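Questions People Keep Asking Me About Our Demo Recording

Last updated in August by Liya Jemal, Skuvitness project, Skollstead

I run the recording side of Skuvitness, so most of the questions about how we gather examples land in my inbox sooner or later. These are the ones I've typed out the same answer to more than once. If yours isn't on the list, write me and I'll add it (I add them in the order they arrive, so don't look for a system).

What counts as one "example"?

One task, start to finish, recorded from the robot's head camera along with the joint positions of both arms and both hands. We call each one an episode. It ends when the operator says it's done and presses the pedal. A typical task is moving something from a shelf to a bin, or from a bin back to a shelf, and it's over quickly. The resets take longer than the recording does, which always surprises new people. 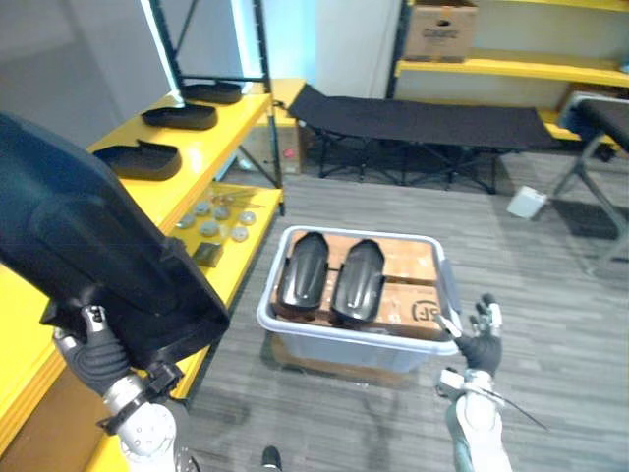 How many do you need before the model does anything useful?

Depends on the task, and I know that's an annoying answer. For a single pick-and-place with one kind of object, we start training at 96 good episodes, mostly to find out what's wrong with the data. You learn a lot from a bad first model! The full set for this round is planned at 3,000 episodes across all the shelf tasks, and that number came from Imre Szűcs, who does our training runs and has to live with whatever I hand him.

Do the objects have to be in the same place every time?

No, and please don't try to make them. If every episode starts from the same layout, the model learns the layout and falls apart when you nudge one thing. We have a placement sheet that says which zone an object goes in, and inside the zone you put it wherever you like. When we work with shoe soles, for instance, there might be two lying on the cardboard in the bin and three more up on the yellow shelf, and I'm happy for them to sit a bit staggered. What I don't want is someone spending ages squaring them up with the shelf edge between takes. Toes all facing exactly the same way in every episode is a problem too, so turn a few.
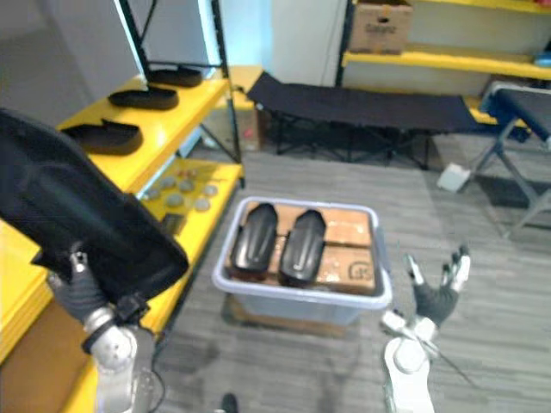
Should I clear everything else off the shelves first?

Leave it. The model has to cope with things it isn't supposed to touch, and a shelf with other parts on it is good practice. The only rule is that you don't move the extra stuff while an episode is running. Between episodes, shuffle it as much as you want — I usually do it every 4 resets or so, whenever I remember.

What's the starting pose, and why are you so picky about it?

Both hands up where the head camera can see them, then hold still for 2 seconds before the first move. That little pause gives us a clean point to line up the camera and the joint data. The fingers don't have to match from one hand to the other. Some tasks start with one hand open and the other one closed, and the task card will tell you which.

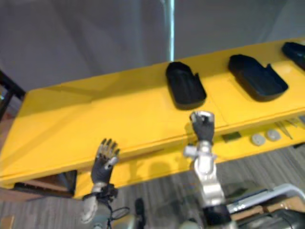 Tray task: left hand open, right hand curled, trays on the upper surface.

I dropped the object. Do I throw the episode out?

Depends what happened next. If you picked it up again with the robot and finished the task, keep it and tag it "recovery." Those are gold, and we never have enough of them. If a person had to step in and fetch it, stop, mark it failed, and reset. Don't delete anything yourself. Imre wants the failed ones too, he just keeps them in a separate folder.

Who checks the episodes?

Two passes. Hájek, our review tool, goes first and flags missing camera footage, joint readings that jump, and anything with no pause at the start. Then one of us watches the flagged ones plus a random handful of the rest. I do mine on Sunday with a big pot of coffee, so if you get a note from me with a lot of exclamation marks in it, that's why.

Does the light matter?

Yes, but mostly in the other direction from what people expect. A bit of glare on a yellow surface or a shadow from the arm is fine, because the robot is going to meet both later on. If a light goes out halfway through a batch, finish the episode you're in and write it in the batch notes.

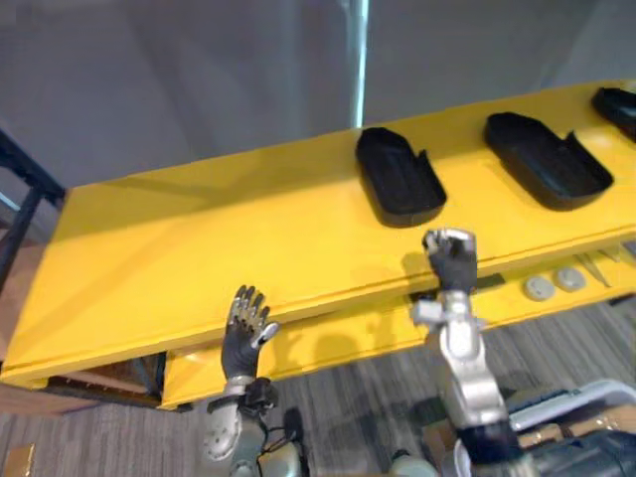 Three trays on the upper level, smaller parts on the shelf underneath.

Can I record if I've never operated a robot before?

Sure! Your first session won't go into the training set, so relax and get a feel for how the hands close. Most people grip way too hard at first. Go slow, slower than feels natural, and let the arm settle before you let go of anything.

Can I get a copy of the data?

Not yet. We share it with Cultach under our project agreement, and they're working through the format with us. Once the file layout stops changing every other week I'll post the details on this page.

The pedal isn't responding. What now?

Unplug it, plug it back in, restart the recorder. If the counter on the recorder still doesn't move, call me before you do anything else, and leave the last episode where it is.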